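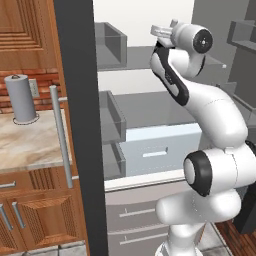
Imprimir | Enviar por correo electrónico

5. Enseñar una tarea por control remoto

Llegamos a la parte más divertida de Clindura: coger el mando y enseñarle al brazo cómo se hace una cosa. En el capítulo 4 dejó instalado el entorno y comprobó que el brazo simulado responde. Ahora va a grabar sus primeras demostraciones en la cocina Villanueva, con la tarea del cajón, que es la que recomendamos a todo el mundo para empezar (¡y a la que muchos vuelven por gusto!).

Las instrucciones valen para el mando Fundel de una mano. Si utiliza teclado y ratón, los pasos son los mismos, pero consulte antes la tabla de teclas del apéndice B.

5.1 Preparar la sesión

1. Conecte el mando Fundel y espere a que el piloto quede fijo. Si parpadea, desconéctelo y vuelva a conectarlo con Clindura ya abierto.

2. En el menú Escenas, elija Villanueva. La primera carga es lenta. Las siguientes van mucho más deprisa.

3. En Mobiliario, seleccione el módulo Stuvetden. Es la estantería gris de compartimentos abiertos, con el cajón azul claro en la parte baja.

4. En Tarea, elija «Cajón: abrir y cerrar». La casilla Estado inicial permite escoger entre cerrado, entreabierto y aleatorio. Déjela en entreabierto para la primera sesión.

5. Escriba un nombre de sesión corto y sin espacios. Clindura añade por su cuenta el número de cada toma.

6. Compruebe en la barra inferior que el puerto del mando es el 619. Si aparece otro, cámbielo en Ajustes > Conexión y reinicie la sesión.

NOTA: el nombre de sesión no se puede modificar después de la primera toma guardada. Sí se puede copiar la sesión entera con otro nombre (véase 7.3).

5.2 Colocar las vistas

Clindura ofrece una vista general y otra cercana al trabajo. Merece la pena dedicarles un momento, de verdad: una buena vista ahorra más tomas fallidas que cualquier ajuste del mando.

1. Abra la vista general y gírela hasta ver a la vez la pinza y el tirador del cajón.

2. Aleje la vista si el antebrazo tapa el tirador en algún punto del recorrido. Pruebe a llevar el brazo de arriba abajo antes de darla por buena.

3. Abra la vista cercana en la segunda ventana. Aquí interesa el hueco por el que va a pasar la pinza, aunque se pierda de vista el resto de la cocina.

4. Pulse Fijar vistas. Desde ese momento quedan iguales para todas las tomas de la sesión.

NOTA: las puertas y los objetos cercanos también ocupan sitio en la vista. Una puerta abierta puede comerse buena parte de la ventana; puede cerrarla en Escenas > Puertas o mover la vista al otro lado.

PRECAUCIÓN: no cambie las vistas a mitad de sesión. Las tomas con vistas distintas se guardan sin avisar y luego hay que separarlas a mano. 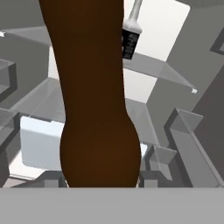
5. Si un objeto en primer plano le esconde el cajón o los estantes, desplace la vista en lateral con el gatillo izquierdo antes de fijarla. Los estantes translúcidos dejan adivinar lo que hay detrás, pero los objetos opacos no. Para tareas con objetos altos conviene subir la vista y mirar un poco hacia abajo.

6. Guarde la posición con un nombre si piensa repetir la tarea otro día. Las posiciones guardadas aparecen en Vistas > Mis vistas.

5.3 Calibrar la mano

La calibración relaciona el movimiento de su muñeca con el de la pinza. Hágala al principio de cada sesión y siempre que cambie de silla o de persona.

1. Siéntese cómodo, con el codo apoyado.

2. Mantenga pulsado el botón central. En pantalla aparece una cruz.

3. Sin soltar el botón, lleve el mando a la izquierda, a la derecha, arriba y abajo. La cruz debe seguirle sin saltos.

4. Suelte el botón. La pinza se queda quieta donde está: todavía no ha tomado el control.

5. En Ajustes > Mano, ponga el recorrido en 300 milímetros. Es el valor más cómodo para el cajón. Con recorridos menores el brazo se vuelve muy fino, estupendo para encajar piezas y bastante cansado para casi todo lo demás.

Si la cruz tiembla aun con la mano quieta, aleje el mando de otros aparatos inalámbricos y repita desde el paso 2.

5.4 Grabar una demostración

¡Ahora sí! Antes de grabar, haga un par de pasadas libres. El brazo sigue la mano con mucha naturalidad y en pocos minutos se deja de pensar en los botones.

1. Pulse Inicio. El brazo va a la posición de partida, con la pinza en alto.

2. Apriete el gatillo derecho para tomar el control. Mientras lo tenga apretado, la pinza sigue su mano; al soltarlo, se detiene.

3. Pulse Grabar. Suena un tono.

4. Baje la pinza hacia el tirador con un movimiento continuo. No hace falta ir despacio — hace falta no pararse. Las pausas largas también se graban, y el modelo las aprende con la misma aplicación que todo lo demás.

5. Gire la muñeca hasta que los dedos queden uno a cada lado del tirador y cierre la pinza con el pulgar.

6. Tire del cajón en línea recta. Si nota que la pinza se va hacia un lado, corrija con la muñeca y deje quieto el codo.

7. Abra la pinza, retírela un palmo y vuelva a tomar el tirador, o empuje el frontal con los dedos cerrados. Las dos maneras de cerrar son válidas, pero use la misma en toda la sesión.

8. Cuando el cajón esté cerrado, separe la pinza y pulse Fin. Suena un tono doble y Clindura le pregunta si guarda la toma.

PRECAUCIÓN: si suelta el gatillo con el tirador agarrado, mueve la mano y vuelve a apretarlo, la pinza puede dar un tirón. Vuelva primero a la postura que tenía. Clindura la muestra como una silueta verde.

NOTA: cada toma admite un máximo de 200 segundos. Al llegar al límite, la grabación se cierra sola y la toma queda marcada como incompleta.

5.5 Qué tomas guardar

Guarde las tomas en las que la tarea termina bien, aunque el camino no sea perfecto. Un pequeño roce corregido a tiempo es oro para el aprendizaje: enseña a salir del apuro. Descarte, en cambio, aquellas en las que:

- el módulo se haya desplazado de su sitio;
- la pinza haya atravesado una superficie (ocurre con tirones muy bruscos);
- haya dejado el mando a medias para contestar al teléfono.

Para descartar, pulse el botón inferior dos veces seguidas. La toma pasa a la papelera de la sesión y se puede recuperar hasta que cierre Clindura.

Para la tarea del cajón recomendamos 200 tomas guardadas. Parece mucho, pero se reparte muy bien en varias tardes y el resultado se nota una barbaridad. Varíe el estado inicial a partir de la segunda sesión: ponga la casilla en aleatorio y deje que el programa le vaya sorprendiendo.

5.6 Revisar y reproducir

1. Abra Sesión > Tomas y elija una de la lista.

2. Pulse Reproducir. El brazo repite sus movimientos en la escena y usted puede mirarlos desde cualquier lado, también desde vistas que no estaban fijadas.

3. Arrastre los extremos de la barra para recortar el principio o el final. Los recortes no borran nada hasta que pulse Aplicar.

4. Marque con una estrella las tomas que más le gusten. Las estrellas sirven de filtro en el entrenamiento (capítulo 6).

Si el cajón se abre menos en la reproducción que en la toma original, active Física exacta en Ajustes > Reproducción. El equipo trabajará más y la imagen irá menos fluida, sin efecto sobre los datos.

5.7 Problemas frecuentes

La pinza no se cierra. Compruebe que el gatillo derecho sigue apretado. Sin control, el pulgar no hace nada.

El brazo se queda extendido y no avanza. Ha llegado al final de su alcance. Suelte el gatillo, acerque la mano al cuerpo, vuelva a apretar y retroceda un poco.

El tirador se escapa al tirar. Los dedos lo están cogiendo por la punta. Acerque más la pinza antes de cerrarla y suba un punto la fuerza de agarre.

La lista de tomas aparece vacía. Casi siempre hay otra sesión activa. Mire el nombre en la barra superior y cambie a la correcta desde Sesión > Abrir.

Siguiente: 6. Entrenar con sus tomas

Imprimir | Enviar por correo electrónico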